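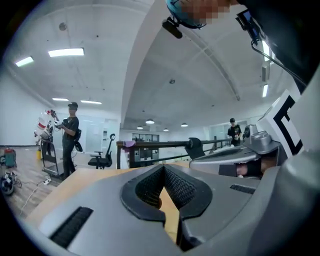
The third series of Borunia will pick up on the morning after the flood, according to Iida Jääskeläinen, and viewers will find out early on who opened the sluice gates.

Press > Television > Drama
January | By Joveo Press Office
2 min read

Joveo has confirmed that Borunia will return this spring for a third series, made once again by Vainio. The first two episodes will be released together, with the rest following weekly.

The new series stays in the border town of Stakville, where the council has been dissolved and the ferry company is under new ownership. Most of the regular cast are back. The Orchard Road family, last seen leaving on the night bus, will return to the story in the second half.

Filming took place over roughly three months. The harbour office and the boarding house were rebuilt on a larger stage, and the courtroom set has been retired. Music is again by the team behind the second series, with a new arrangement of the opening theme.

Episodes will run a little longer than before. Joveo has also dropped the recap at the start of each episode. It will be offered as a separate short clip for those who want it.
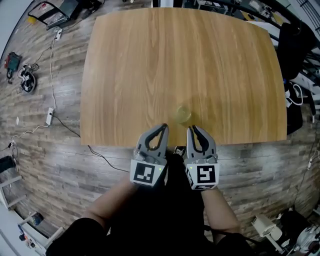
One viewer wrote in after the last finale to say the slow stretch in the middle of series two had nearly put her off, but that the ferry episode won her back and she has since watched it all again from the start.

Vainio has taken comments of this kind into account. The new scripts keep to a single main storyline, and the inquiry plot is settled before the finale.

Both earlier series remain available on Joveo in full, with subtitles and audio description. The audio description for series one has been recorded again to match the later episodes.

Preview episodes will be made available to reviewers ahead of release. Requests for interviews, episode notes and cast lists should be sent to the Joveo press office. Details of the closing episodes are under embargo until they have been shown.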